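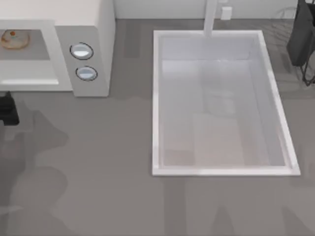 Mieke Declercq answered my video call with the captions already running and a mug of tea in each hand, one of them for her neighbour, who wandered through, waved at me and wandered off again. So we got off to a pretty relaxed start!

I'd wanted to talk to her for ages. She's been deaf in one ear since childhood and lost most of the hearing in the other in her thirties, and she now spends her working week helping people book travel that suits them. I wear two aids myself and I've had my share of airport disasters (I once sat happily at the wrong gate for an hour with a sandwich), so I came with a long list of questions and got through maybe half.

I asked her first about train stations, my personal nightmare.

"Oh, stations are the worst," she said. "The board says platform 8, everybody gets up and moves, and you're standing there wondering if it's a fire. I watch the crowd. If three people with suitcases sigh at the same time, something's changed."

She laughed, then got a bit more serious. Last November she missed a connection because the change was only announced over the speaker. The next train was 80 minutes later, and the waiting room had closed.

"I wasn't even angry at the staff. One bloke was lovely and wrote everything down for me on the back of a timetable. But why should I have to find the one lovely bloke?"

These days she uses Zusis, a little app that buzzes her wrist when a departure changes. It doesn't cover every line, and she grumbles that it eats her battery, but she won't travel without it. For places to stay she likes Hostora, mainly because you can message a host before you book and get the answers in writing.

"I always ask the same thing. How will I know you're at the door? You learn a lot from the reply. Some people write back, 'Just listen for the bell,' and I think, right, next."

I told her about my own favourite reply, from a guesthouse owner who offered to throw pebbles at the window. She'd had that one too!

We got onto money, as you do. Mieke carries her own vibrating pillow alarm, a Brabec, which she bought second-hand for 70 dollars and which has outlived two suitcases. Her partner, Waldemar Szulc, is hearing and sleeps through it completely.

"Waldemar could sleep on top of it," she said. "I've shaken the whole bed and he's just lying there with his mouth open. So who's the one with the problem?"

He leaned into view at this point to defend himself. He reckons the hard part of travelling together is waiters and desk clerks who talk to him instead of her. "They ask me what she'd like for dinner," he said. "I've started saying I have no idea, we've just met." Mieke rolled her eyes, but she was smiling, and I suspect it's a line that gets plenty of use.

What would she change first, if somebody handed her the keys? I expected captions on every screen, or staff who sign. She went for something much smaller.

"Lighting at the counter. I lipread, and half the ticket windows have the light behind the person's head. I'm talking to a silhouette. Put a lamp on the other side, it's not rocket science."

I've thought about that at every counter I've stood at since, and she's dead right. My own bank is terrible for it.

Her next trip is to Grivov, where Waldemar has cousins. It's 8 hours by train with two changes, and she's already written out the platforms on a card, with plenty of space to cross them out.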